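The Slow Return of the Kitchen Worktop

When my aunt moved into her terrace in Ludow, the kitchen was the room she apologised for, and it stayed that way for 28 years.
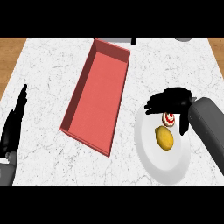
Marble frightened her, as it frightens plenty of us, what with lemon juice and red wine and grandchildren. Witold Chmielewska, who fits stone for Villard, thinks we fuss too much (he's had his own since he was 44!). A white top with faint grey veins wants very little on it, he told me, perhaps one coral tray set down at an angle, and a soft cloth each August evening after the jam.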